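Home News Sports Schools Community Obituaries Calendar Contact

Wekden High brings back girls wrestling after 20 years

Aug 30, 2018

The mats are rolled out, the singlets are on order and the sign-up sheet outside the gym has already gone to a second page. Wekden High School will have a girls wrestling team this winter, the first one the school has fielded in 20 years, and it's hard to walk through the athletic wing this week without hearing somebody talk about it.

The school board approved the program on a unanimous vote Monday evening. It clears the way for a full season of varsity and junior varsity matches, with the first practice set for the week after fall sports wrap up. The girls will have their own schedule, their own coaching staff and their own place in the trophy case, if all goes well.

Interest has been building for a while. Last season, four Wekden girls wrestled on the boys team, riding the same bus and working through the same conditioning drills. Two of them made it all the way to the regional meet in March, and plenty of people in town drove up to watch. Their matches were some of the loudest of the weekend – the Wekden section took up most of one side of the bleachers, cowbells and all.

After that, the phone in the athletic office kept ringing. Parents of middle school girls wanted to know if there would be a spot for their daughters. So did a few softball and soccer players who were looking for something to do between seasons. The department held an interest meeting before summer break, set out a couple of rows of chairs and had to go looking for more.

The old program had a good run before it was dropped. Wekden shared a girls team with Trallitz High for several winters, practicing at one school and hosting meets at the other, until enrollment dipped at both places and the roster got too thin to fill a lineup. A few banners from those years are still hanging in the auxiliary gym. At least three women from those teams have offered to help out at practice, and the school says it will gladly take them up on it.

Trallitz is starting a team of its own this winter too, so the former partners will now be rivals. The two schools have already agreed on a home-and-home series, with the first dual in Wekden and the return match in Trallitz after the holidays. Anyone who remembers the crowds at the Wekden-Trallitz basketball games can guess what those nights will be like!

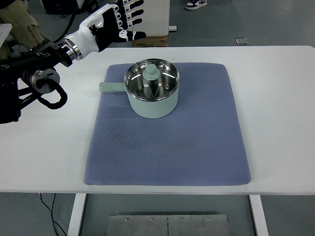
A robotic hand over a white table.

The rest of the schedule is coming together nicely. The girls will travel to the Benirico Invitational in December, a big one-day tournament that draws teams from all over the region and has added a girls bracket for every weight class. They will also go to a smaller round-robin at Myung High, a school that has built one of the strongest girls teams in this part of the state in just a few seasons. Wekden's coaches see that trip as a chance to learn. Myung wrestlers are known for their work on the feet, and a new team can pick up a lot from six minutes on the mat with somebody who knows what she's doing.

Wekden will host a tournament too. The Wekden Girls Open will run in late January in the main gym, with four mats going at once and finals on a single mat under the lights. Bleacher seating for that event will be open to more than 300 fans, and the band has said it will play before the finals.

Paying for a new sport is never simple, but the community has made this one easier. The booster club voted to put the money from its summer car show toward warmups and headgear. The district's share covers coaching stipends, buses and officials. The boys team is handing over one of its practice mats, a well-used blue one that has plenty of life left in it.

Practice space took some working out. The wrestling room is big enough for one team at a time, so the boys and girls will trade off between the early and late slots, switching every other week so that neither group is always stuck with the late dinner. On Saturday mornings the two teams will work out together. Cheer will move to the auxiliary gym for the winter and keep its usual hours.

No experience is needed to join. Most of the girls who have signed up so far have never wrestled, and the first two weeks of practice will be all about the basics – stance, footwork, how to fall, how to get back up. Athletes can try it for those two weeks before deciding whether to stay with it. Nobody will be cut, and girls of every size are welcome, with the lightest and heaviest weight classes in particular need of wrestlers.

There is plenty going on before then. Open mat sessions begin in the wrestling room after Labor Day and will run on Tuesday and Thursday afternoons for any girl in grades nine through 12. Fall athletes may come as long as it doesn't conflict with their own practices. Clean gym shoes are fine for the first few sessions, and the school has loaner wrestling shoes in many sizes.

Every athlete must have a current physical on file before stepping on the mat. Forms are available in the main office and in the athletic office, and should be turned in before the first open mat. A parent meeting is planned for the middle of October in the cafeteria, where families can see the full schedule, order team gear and sign up to work the scoring table at home meets.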